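Went to an outdoor robot demo, is the blurry driving view normal?
Posted by curbcrawler60, 7/22/20

So I went to the open day Clultance put on, where they send their little Rovgate out along regular streets and you get to follow its view on a screen in the tent. I had a blast! They let us save a few stills from the run, and now that I'm home I keep wondering about them. Going straight down the street I get, but how does it know where the road ends when everything is this smeary?

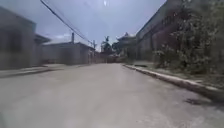
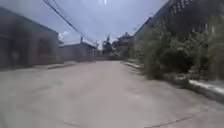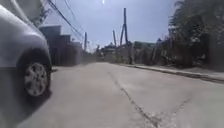

Concrete street in the first three, then the bend with the trees:
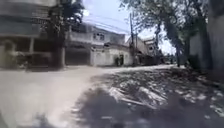
My brother-in-law says it must run on GPS only. I forgot to ask (there was a line of people and I'd already hogged the screen for 10 minutes). Anybody know? Also, is it worth going again in January?

Juhász_fan
GPS alone would be pretty bad for that, it can be off by 6 feet on a good day and more next to tall walls. Most small outdoor robots mix a few sensors. Blur is a pain for people to look at, but big stuff like a curb line still shows up. Can't tell you what Rovgate uses, email them.

mopbucket176
no idea but the Jiltomell one had free donuts

tinlegs
I'd go in January if they run it. Lower sun, longer shadows, and shade on the ground is where these things get confused. Ask if you can watch the map screen next to the camera view, you'll learn a lot more that way.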